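Vestbridge Shared Workshop
Robot Arm Build Group -- Minutes
March 28, 2021

Present: seven members in the room, two on the call.

1. Last meeting
Minutes accepted with one change. The spare power supply is kept on the bottom shelf, not in the tool cabinet.

2. Money
The group has spent 546 dollars of its share for the year. The largest single item was the second set of servos. Remaining balance is 416 dollars. Agreed that any order over fifty dollars goes on the whiteboard for a week before it is placed. Filament does not count toward this.

3. Arm
The shoulder joint was taken apart again and put back with the thicker washers. Play at the gripper is smaller but still there. Two members think the elbow is now the weak point. The others want to run it for a month before opening anything else. Left as is until April.

The emergency stop has been moved to the front of the bench. Everyone who runs the arm is to try the button before starting, every time, and write it in the log.

4. Gripper
Fingers from the Gedow drawings were printed at full length and at a shorter length. The short ones bend less. The long ones reach deeper into the bin. Decision: keep the long ones on for now, print a stiffer pair, compare at the next meeting. Rubber facing was discussed and put off -- the glue we have does not hold on the printed plastic.

5. Webcam and cable
The webcam is to stay on the arm. The cable has pulled out at the plug twice during wrist turns. A longer loop was suggested, also a clip farther back. Both will be tried. Whoever changes the mount has to redo the calibration and note the new numbers on the sheet taped inside the cabinet door.

6. Pick tests
Log now stands at 2674 attempts since the build began. In the past two weeks there were some 178, mostly with round objects. Cylinders still give the most trouble, mainly when they are picked up near one end. It was asked whether the program should always aim for the middle. No agreement. One member will write a version that does, under the name Vudness, and run it next to the current one.

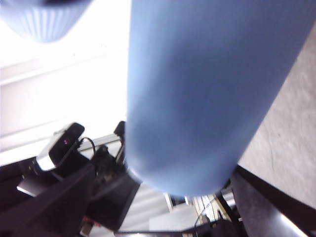
Item 6: blue cylinder at the gripper, webcam at left.

7. Open evening
The Sombatkul room is booked for the April open evening. The arm will be shown running slowly, behind the clear screen. Visitors do not operate it. A short sign is needed, one page at most.

8. Other business
Hex keys are going missing from the small set. Please put them back.
The floor by the bench needs to be vacuumed after printing and drilling.
Request for a second monitor -- held over.

Next meeting in April, same time, date to be posted on the board.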